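Tote bag

A tote bag is an open-topped carrier with two handles, commonly made of cotton canvas. Owners of one usually own several, acquired without any decision being made. 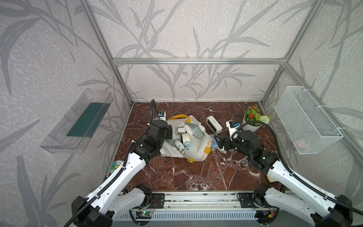
How much can a canvas tote carry?
Up to 160 apples, according to the Drosley catalog, which does not mention the walk home.

White canvas with yellow handles is a familiar pairing, and shows dirt early.
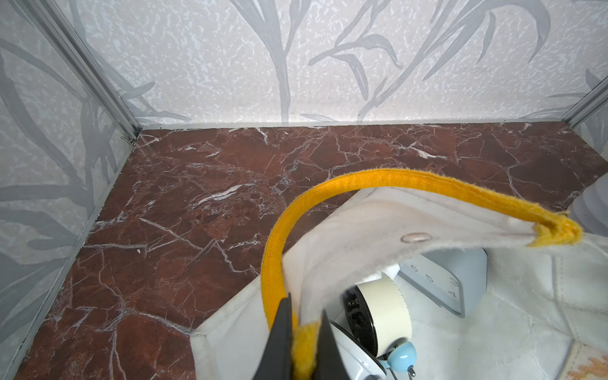 Clocks and other hard objects are packed low, where they are hardest to find.
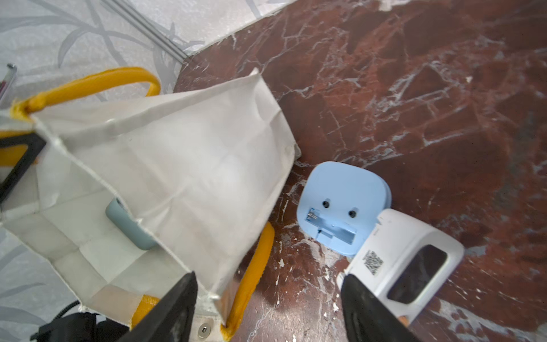
The Sarkodside market sold 600 plain totes one March. Most now hold other totes.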